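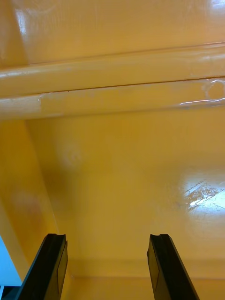
Yellow painted surface.

Limville Allotment Association
Minutes of the meeting held on October 19, 2025

Present: Soledad Obi (Chair), Ilse Dewulf (Secretary).

1. The minutes of the last meeting were approved.

2. Water charges. The bill of 1,180 euros was noted. Plot rents will rise by 3 euros from January.

3. Bromulard path. Ms Dewulf reported that 50 metres remain unsurfaced - the quote from Kisell was accepted.

The meeting closed at noon.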